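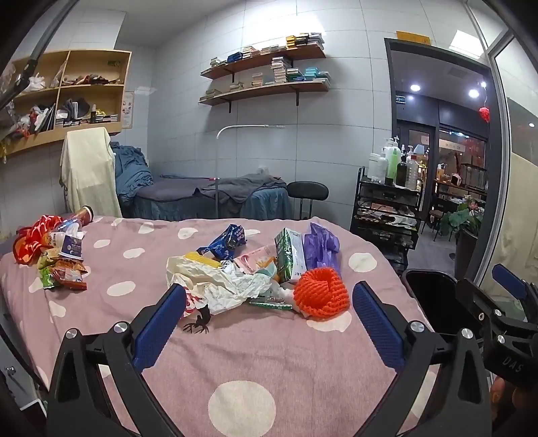
Give me a handball match in a half-full gym over almost anything else on a winter evening. I've felt this way for years, and this season has made me worse, because Flutby finally has a team that plays the way I always hoped somebody would.

They run! They run after goals, after saves, after turnovers, and they run when they're up by 8 and any sensible coach would be telling them to walk the ball up and breathe. Nicanor Gallardo, who coaches them, was asked in July if he planned to slow things down with such a young roster. He said he'd rather lose tired. I wrote that on the back of an envelope and it's still on my fridge.

The complaint I keep hearing is that fast handball is sloppy handball. Sure, there are more bad passes. Against Undard last week I saw a wing throw a ball so high that a kid in the third row caught it (clean, one hand, big cheer). But the same wing had the best goal of the night a few minutes later, and she got it by sprinting on a play most teams would have given up on.

What I love most is how it changes the goalkeeper's job. Waltraud Stöckli came over from Plorkitz as a steady, quiet shot-stopper, and now she's practically a quarterback. She saves the ball, she's already looking, and it's gone - forty yards of floor don't seem to bother her. I'd put her up against any keeper in the league, and I'd include Þórarinsdóttir, who has been the standard for as long as I've been buying tickets.

And people are coming. The opener drew 408. The Undard match drew 1,519, with folks standing along the back wall by the snack counter and a line for parking that I complained about and secretly enjoyed.

So I hope the league leaves well enough alone. There's talk of a rule that would hold up the restart after every goal, to give the benches more time for substitutions. Please don't. The quick restart is the best thing in the sport, and the teams that hate it can train for it like everybody else. Flutby has 4 home games left before the break. I'll be at all of them, probably hoarse by halftime.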